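I've spent a month with the trial version of Misuvo, the simulation package from Jivden that lets you try out a robot arm before you've bought one. Short thread for anyone whose boss has also seen the advert.

The pitch: build your cell on a laptop, run the job, find out what goes wrong, and only then spend the money. I work for a small firm that packs awkward homeware, so what goes wrong is my specialist subject.

Setup took me an afternoon. Jivden says 30 minutes, which I'm sure is true if you wrote the installer. It crashed twice on my old laptop and not at all on the new one, so draw your own conclusions about who gets the new one next.

The trial gives you 2 arms, 2 tables and a library of objects that looks like a house clearance. You can import your own models too, but it's fussy about file sizes and sulks without telling you why. 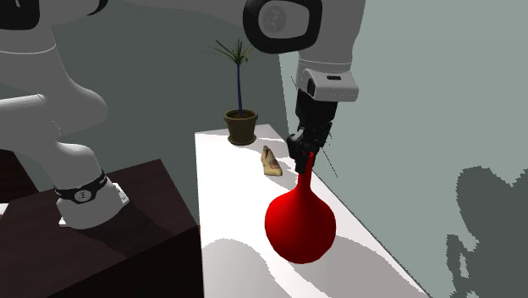
Grip planning is the part I'd pay for. You pick an object, pick a gripper, and Misuvo suggests where to take hold. I can then argue with it, which I do. With the red vase it went for the top of the neck, the narrowest bit going, with all that round belly hanging underneath. I'd have been told off for carrying it like that as a child. Still, on our real stock the neck is often the only place fingers will fit, so I left it alone and went on to the settings.

Those settings are where the month went. Friction, finger force, weight, how the weight sits. The defaults are cheerful. I borrowed a kitchen scale and typed in proper numbers for our own range, and the suggested grips got a good deal more cautious.

Things I don't like: the manual, the shadows (blocky, and they slow everything down — switch them off), and a licence page that reads as if it were translated by the arm.

Price is £300 a seat for the year. Wustero is cheaper but wanted me to write code before breakfast. Shirazi does more and wouldn't give me a price without a phone call, so I still don't know.

Would I renew? For the grip planning, yes. I've asked for one seat and the new laptop. The seat has been approved.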